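How does an air pistol work?

An air pistol has no gunpowder in it. It pushes a small pellet or plastic ball down a tube, called the barrel, using air or gas that has been squeezed into a small space.

Squeezed air wants to spread out again. You can feel this with a bicycle pump. Put your thumb over the end, press the handle and it pushes back at you.

There are three main ways to store the push. Some air pistols have a strong spring and a piston. Some use a little metal bottle of carbon dioxide gas. Others are filled from a pump before shooting.

Inside there is a valve, a kind of tiny door. When the trigger is pulled, a small hammer knocks the valve open for less than a second. Gas rushes out behind the pellet and the pellet leaves the barrel. Then the valve shuts again, ready for the next shot.

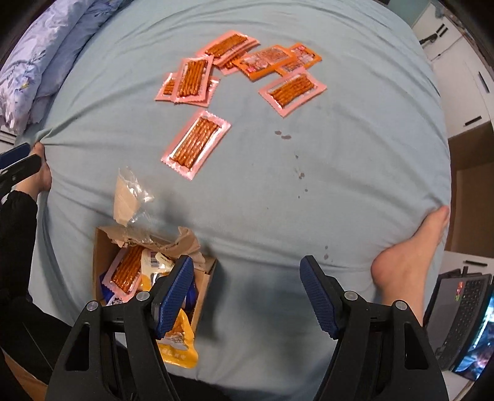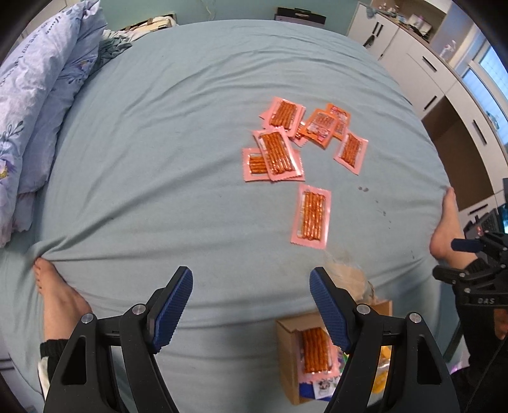
Kourosh Rezaei asked why a gas pistol gets weaker if you shoot it quickly, and whether it was running out. Sometimes it is, but often the gas has just got cold. Gas cools down when it spreads out, and cold gas does not push as hard. Wait a few minutes and some of the push comes back.

Target shooters at the Rendale club stand 6 metres from a paper card when they are learning. The card goes in front of a metal box that catches the pellets.

An air pistol is not a toy. Pellets can hurt people badly, and eyes most of all. Everybody on a range wears safety glasses – grown-ups too – and a child only shoots with a trained adult beside them.

Words to know
Barrel: the tube the pellet travels along.
Valve: the part that lets the gas out.
Piston: a part that slides along a tube and pushes the air in front of it.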